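Ticket: Drawer task, bottle stops over the cabinet corner
Site: Stunmont, training room
Opened by: Duyên Lương, pharmacy supply desk
Assigned to: Ariel Macaraeg
Priority: medium
Status: open, waiting for second shift

Duyên Lương, 8:40
Good morning. Since the November update we practice every new task in the simulator before it goes to the real counter. Yesterday I ran the task "put bottle in open drawer" 20 times. In 19 runs it finished. In one run the arm stopped with the bottle at the front left corner of the cabinet and the job timer ran out at 70 seconds. There was no error message. I would like to know if this is our setting or a fault, because from next month my colleagues must work beside this arm and they ask me about it every day.

Ariel Macaraeg, 9:15
Thank you, Duyên. Please attach the view from run 167 and tell me which profile was loaded.

Duyên Lương, 9:32
Profile is Narngate, the default one. The view is attached.
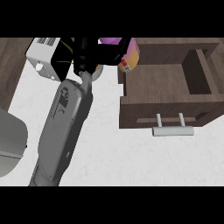 Run 167, bottle in gripper at the drawer corner

Ariel Macaraeg, 10:05
I checked the log. The planner wants to keep a distance from the left side wall of the drawer, and the bottle is very near to it. When it can not find a path it waits, and it does not tell the operator that it waits. The drawer is open and empty, so there is space enough if the arm goes higher first. I raised the approach height in a copy of the profile, named Narngate-B. Please do not change the default one, the other desk is using it.

Wing-yan Kuo, 10:48
I add one comment from the floor. Before, when something was in the way, the person moved it and continued. Now the person stands and does not know if she is allowed to touch. Two of my people told me this waiting is more tiring than the lifting was. Can the panel show a message?

Ariel Macaraeg, 11:20
A message is possible. I made a separate request for Fung-ping Chang. For the meantime, please use the pause button, and only after this move anything.

Duyên Lương, 13:10
I also tried the profile for the hands, because Mr. Hung wants to compare. It has the same counter and the same open drawer.

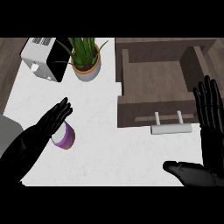 With this profile I did not see the long wait, but I made only a few runs, so please do not count it as a result. The task for the hands also needs its own start position, and I am not sure that mine was correct.

Ariel Macaraeg, 13:45
Understood. I will check the start position. Please repeat the full set with Narngate-B and write the finish time of each run in the sheet.

Yao-tsung Hung, 14:30
Agreed. The real counter stays with manual work until this ticket is closed. Wing-yan, please inform the second shift before they start.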